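Purkthorpe Community Hall
Kitchen and Dining Area Safety Check, May
Checked by: Su-chen Tai
Second person present: Thulani Gumede
Start time: 9:30 am

How to read the results: OK means no action. WATCH means look again at the next check. FIX means somebody must do a job, and the name is written in the comment.

1. Entry and exits

1.1 Front door opens fully from inside without key. OK
1.2 Back door opens fully from inside without key. WATCH
Comment: The door opens, but it rubs on the floor at the last part. A child or an older person would need to push hard. Thulani will plane the bottom edge if it becomes worse in winter.
1.3 Path to back door is at least 900 mm wide. FIX
Comment: Stacked chairs were standing in the path again. We moved them to the store room during the check. Please, all hall users, put the chairs back in the store room and not beside the door. Pak-hei Yang will put tape on the floor to show the line.
1.4 Exit signs lit. OK

2. Fire equipment

2.1 Extinguisher on its hook, pin and seal in place. OK
2.2 Tag on extinguisher is in date. OK
2.3 Fire blanket can be reached without passing the stove. FIX
Comment: It hangs directly behind the stove, so if a pan is burning you must put your arm over the fire to get it. This was already written in the last check. Chia-hao Wu has agreed to move it to the wall near the light switch.
2.4 Smoke alarm tested with button. OK
Comment: Very loud. Next time we should tell the playgroup first.

3. Stove, hot water and gas

3.1 All knobs turn and click to off. WATCH
Comment: The rear left knob is loose on its stem. It still turns off correctly.
3.2 Gas shut-off can be found and is labelled. OK
3.3 Hot water warning sign above sink. FIX
Comment: The old sign fell down and I could not find it. Siu-fong Shek will print a new one with larger letters.

4. Tables, utensils and storage

4.1 Tables stand level and legs are locked. OK
4.2 Sharp knives kept in the locked drawer. OK
Comment: The key is number 31 on the key board.
4.3 Utensils stored clean and off the floor. OK
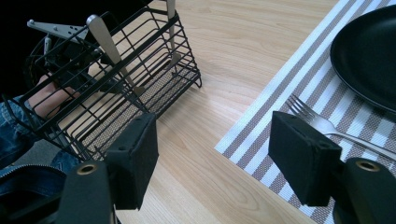
4.4 Heavy pots on low shelves only. FIX
Comment: The big soup pot was on the top shelf. I am not a tall person and I could only touch it with my fingers, so it would come down on my head. Thulani took it down. The group which cooks on Skikholm night, please leave it on the bottom shelf.
4.5 Cleaning products away from food. OK

5. Electrical

5.1 Cords without cuts or bare wire. WATCH
Comment: The urn cord has a small mark near the plug. I could not feel any cut.
5.2 Safety switch trips when tested. OK
5.3 No power board plugged into another power board. OK

6. First aid

6.1 Kit is in its place and the list matches the content. FIX
Comment: Burn gel is finished and the small plasters are nearly finished. Siu-fong will buy both.
6.2 Emergency numbers beside the phone. OK
Comment: I wrote the hall address under the numbers also, as visitors often do not know it.

All FIX items should be done within 30 days. When your job is finished, write your initials on the paper copy inside the pantry door.

Signed: Su-chen Tai, Thulani Gumede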